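Robot arm coming to our bench, what happens to the people on it?

Posted in Work and Workshop, November

greno_nights

I work on the evening side at Chornovol, where we fit and check black switch units on grey cabinets. There are four of us on the bench. In November we were told that the fitting and checking would be "supported" by an arm, and that the supplier, Grorex, had already started on a simulation of it. They put a few stills from that up by the clocking-in machine and I have copies.

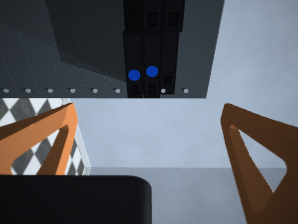
The gripper with its fingers open, below the cabinet front.

We do 3715 units in a normal month between the two shifts. The arm is meant to take the plain ones first, which is most of them. The management line is that no jobs will go and we will be "moved to higher value tasks". I have asked what those are and was told it is being looked at.

What I want to know from people who have been through it:

Does the work that is left get harder? If the arm takes all the plain units then we get the awkward ones all evening. At the moment the plain ones are where you get your breath back.

Did your rate change? We are on a bonus after 3000 units a month for the bench, and I can't see how that is worked out when some of them are done by a machine.

Is it worth asking for anything now, before it arrives? It is still only on a screen as far as I know. Not in a union, if that makes a difference.

Sorry it is long.

ceseck_packer

Went through this two years ago, different trade (boxed fittings) but much the same thing. Taking your points in a different order.

Ask now. Once the thing is bolted down and the layout is fixed, every request costs money and you will be told it is too late. While it is a simulation they can move the table, the arm or the people for nothing. We asked to see ours running on the screen and they let two of us sit with the engineer for an afternoon. We pointed out that the way we bring work in was not in the model at all, and it got put in.
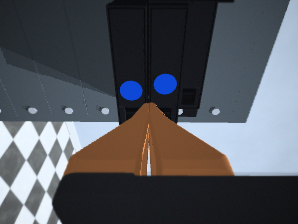 The other thing we found in that afternoon was where the person was supposed to stand, and it was nowhere. They had drawn the arm and the job and left out whoever clears it when it stops. It will stop. In our first month I spent more time resetting than packing, and resetting did not count towards anything. Get it written down who resets it, whether they are trained for it, and how that time is paid.

On the work getting harder, yes, it did for us. All the odd sizes came to the hand bench. After a lot of complaining they agreed that every hand packer would have part of the shift on the arm, loading and watching. It is dull but it rests your wrists. I would ask for that from day one. It also meant all of us knew how to run it, so there wasn't one person who could never take a holiday.

On the bonus, don't let them keep the old number and change what counts. Ours was reworked so that hand units and machine units were separate, with a lower target for the hand ones. Ask for the sums on paper. In my case I was 300 pounds down over the first quarter before it was put right, and they did pay it back, but only to people who had kept their sheets. Keep your sheets.

bench_and_vice

They always say no jobs will go. Ours didn't go either, they just stopped replacing people who left. Start looking.

grorex_fitter_556

I install cells for a living, so take this as coming from the other side. Most of what ceseck_packer says is right and I wish more sites did it.

I would add the floor plan. Ask for a view of the whole cell, including the table and the space round it, and walk it out with tape on your own floor.

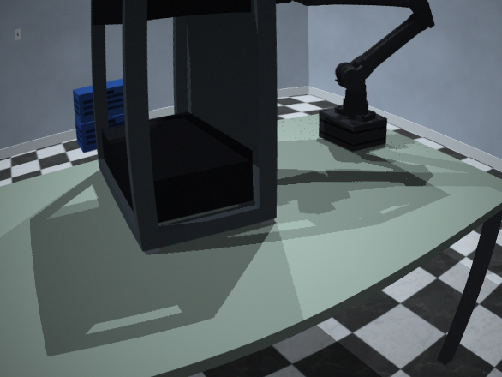 Simulation still, courtesy of Grorex

With tape down you can see whether a trolley gets past and how far you have to reach. Check where your crates will sit as well. If they end up on the far side of the table from where you stand, you will be walking round it all shift, and that is an easy change at this stage.

Ask who has the risk assessment and whether anyone from the bench will be shown it before it is signed off. You don't need to be in a union to ask. Your employer should be consulting you on health and safety anyway, either directly or through somebody you have elected.

I can't help with the bonus. By the time I turn up that has usually been decided, or it hasn't been thought of.

greno_nights

Thanks all. I have asked for the screen session and for the bonus sums in writing. Evening shift was not on the list for the session so I have asked for that too. Will post again when I hear.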